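Leave the End Credits Alone

By the Home Video Desk
01/09/2020
986 shares | 2 comments

The end credits of a feature film are part of the feature film. They are cut to a length, scored, mixed and delivered with the rest of the program. A service that shrinks them to a corner tile five seconds after they begin is altering the program, and it should be described that way.

Zusa changed its default player behavior last September. Before the change, credits ran at full size unless the viewer pressed a button. Since the change, the picture drops to a small window in the upper left, the audio is lowered, and a trailer for something else takes over the screen. The viewer who wants the credits back has to find the remote, move the cursor to the tile and select it before a countdown ends. On the Warus set-top box the tile isn't selected by default, so the first press of the OK button starts the trailer. I have made this mistake many times with a box I have owned for years.

The argument for the change is familiar. Most people stop watching when the credits start, so the service loses nothing by moving them along. I accept that most people stop watching. They were already able to. Every player ever sold has a stop button, and leaving the room works too. The default only affects people who were still sitting there, and those are the people who had some reason to stay.

There are several such reasons. The most common is music. A composer usually gets one place in a film where a theme can be stated from start to finish without dialogue over it, and that place is the end title. In the three Kamel pictures the closing suite runs more than six minutes and contains material heard nowhere else in the series. Played through the Zusa app it fades under a trailer before the second phrase. The soundtrack album doesn't solve this, as the album mix is stereo and the film mix isn't.

Another is information. I look up locations, title songs, and which of the effects vendors handled which sequence. A large production may credit 3,000 people. At full size on an ordinary living room set, the names can be read from the couch. In the tile they can't be read from anywhere, including with one's nose against the glass. People who worked on the thing for a year or more are technically still credited. Their contracts presumably say nothing about type size on a device that didn't exist when the contract form was written.

Then there is pacing. A film with a hard ending needs a gap after it. Good directors plan for this and will hold black, or run the first cards in silence. The tile arrives in the middle of that silence with a voice telling you about a baking contest. 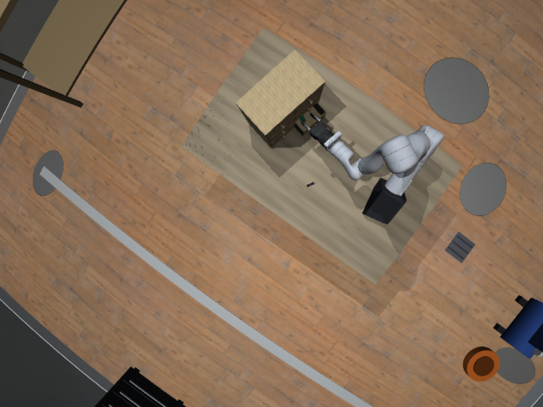 Rendered interior, seen from directly above.

It should be said that the technical problem is small. Vakenex, a much smaller service with a catalog of about 200 titles, has a setting labeled "Play to end." It is a single switch under Playback, it applies to every profile on the account, and it survives a restart. When the credits finish, the player stops and shows the title page. I have no complaints about it other than the price of the service.

Zusa does offer a switch that looks similar. It turns off automatic play of the next title. It doesn't turn off the tile, and the help page doesn't mention the difference. I tested it on the Warus box, on a tablet and in a browser, and the tile appeared on all three.

My preferred fix would be to restore the old default. Failing that, a proper setting would do, stored with the account and obeyed by every device. Failing that, move the trigger to the last frame of the program file, where the trailer can play to whoever remains. The marker that tells the player where the credits start is already in the data, and so is the running time. Using the second value in place of the first is not a large piece of work.

Discs still play to the end. I have gone back to buying them for anything with a score I care about.

2 comments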